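Section 4: Washing, Drying and Storing Your Grulto Knitwear

This section applies to all Grulto sweaters, cardigans and knit dresses in merino, lambswool and wool-cashmere blends. For the quilted jackets, go to Section 5. For the linen trousers, go to Section 6.

Read the care label sewn into the left side seam before you start. If the label and this guide disagree, follow the label. Labels were updated in March, and older garments may carry different symbols for the same yarn.

4.1 Before the first wear

1. Remove the hang tag by cutting the cord. Do not pull it through the knit.
2. Take the spare yarn card out of the small bag and keep it. The number on the card is the dye lot, and Holby needs it if you send the garment in for repair.
3. Turn the garment inside out and check the shoulder seams for loose ends. A tail of yarn up to an inch long is normal. Leave it alone or weave it back in with a blunt needle.
4. Try the garment on over the layer you plan to wear under it. Garments that have been washed cannot be exchanged for size.

Note: Dark shades (ink, forest, oxblood) may leave a little color on pale shirts during the first few wears. Wear them over a dark layer until they have been washed once.

4.2 How often to wash

Wool does not need washing after every wear. Airing it overnight on a flat surface is usually enough. Wash when the garment has a visible mark, an odor that airing does not remove, or cuffs that have stretched out and stay stretched.

Most people who wear a Stirnley crewneck twice a week wash it about once a month in winter. Fine-gauge pieces worn next to the skin need it more often.

4.3 Hand washing

You will need a clean sink or basin, a wool detergent with no bleach or enzymes, and two large towels.

1. Close any buttons and turn the garment inside out.
2. Fill the basin with cool water. It should feel slightly cold on the inside of your wrist.
3. Add the detergent and stir it in with your hand until it has fully dissolved. Use the amount given on the bottle for a single garment.
4. Lower the garment in and press it under the surface. Let it soak for 18 minutes.
5. Squeeze the suds through gently. Do not rub, scrub or twist.
6. Drain the basin with the garment held to one side, then refill with water at the same temperature.
7. Press and drain until the water runs clear. Two rinses will do for most garments. The heavy cable cardigan may need four.

CAUTION: Do not move the garment from cool water to warm or the other way around. A sudden change in temperature together with rubbing will felt the wool, and felting cannot be reversed.

CAUTION: Do not lift a wet garment by the shoulders. The weight of the water will pull it out of shape. Support it from underneath with both hands.

4.4 Machine washing

Only garments with the machine symbol on the label can go in a washer. These are the Stirnley crewneck, the Stirnley V-neck and the ribbed scarf. All other styles must be washed by hand.

1. Put the garment in a mesh bag and close the zipper fully. One garment to a bag.
2. Choose the wool cycle. If your washer does not have one, wash by hand. The delicate cycle on many machines spins too fast.
3. Set the temperature to cold and the spin speed to 400 rpm or lower.
4. Take the garment out as soon as the cycle ends.

Note: Do not wash knitwear with jeans, towels or anything that has a zipper or a hook closure. Towels shed lint that is hard to get out of ribbing.

4.5 Drying

1. Lay a dry towel on a table or other flat surface and place the garment on it.
2. Roll the towel and the garment up together and press along the roll with your hands. Do not wring it.
3. Unroll, move the garment to a second dry towel and turn it right side out.
4. Pat it into shape. Line up the side seams, square off the shoulders and push the ribbing at the cuffs and hem together with your fingers.

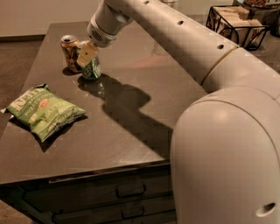

5. Leave the garment flat until it is dry all the way through. Fine knits take about a day. Thick knits can take three. Turn the piece over once, when the top side feels dry.

If you wrote down the chest and body length before washing, check them against the garment while it is still damp. Small differences can be eased out at this stage. Once the wool is dry, you will have to wet it again.

CAUTION: Never tumble dry. Keep the garment away from radiators and direct sun - strong light fades the ink and oxblood shades in particular.

4.6 Pilling

Pills are small balls of loose fiber that form where the knit rubs against itself or a bag strap. They are not a fault, and they become fewer after the first several wears.

1. Lay the dry garment flat and hold the area taut with one hand.
2. Draw the Tiongson comb (item 112, sold separately) across the knit in one direction with light pressure.
3. Lift the loosened fiber off with your fingers or a strip of tape.

Do not use a razor. Battery shavers are fine on the crewneck and V-neck but should not be used on cables, where the raised stitches are easy to cut.

4.7 Snags

A snag is a pulled loop with the yarn still whole. Do not cut it. Push a blunt needle through from the inside next to the loop, catch the yarn and draw it to the back. Then stretch the fabric lightly in both directions so the slack spreads into the stitches on either side.

If the yarn has broken, pin the hole with a small safety pin to stop it from running and send the garment in. See 4.9.

4.8 Storing for the season

1. Wash the garment, even if it looks clean. Moths are drawn to skin oils and food traces you may not notice.
2. Make sure it is fully dry.
3. Fold it. Knitwear should never be kept on a hanger for more than a few hours.
4. Place it in a cotton bag with a cedar block. Sand the block lightly once a year to bring back the scent.
5. Put heavy pieces at the bottom of the pile and fine ones on top.

Sealed plastic boxes can be used if the room is dry. In a damp basement they tend to trap moisture, and cotton bags on a shelf are a better choice.

Note: If you find moth damage, put the garment in a sealed bag in the freezer for three days before you treat anything else in the closet. Vacuum the shelves and the corners of the drawers while it is in there.

4.9 Repairs

Holby repairs Grulto knitwear at its workroom. Broken yarn, dropped stitches, worn elbows and lost buttons are accepted. Felted or shrunken garments are not.

Write form 243 in the subject line of your request and include the style name, the dye lot number and a short note saying where the damage is. Palesa Rampersad handles repair requests and will send a price before any work starts. Questions about yarn matching for older colors go to Lwazi Visser.

Please wash the garment before sending it. Unwashed items are returned. Pack the spare yarn card with the garment if you still have it, and mark the damaged spot with a safety pin or a loop of contrasting thread.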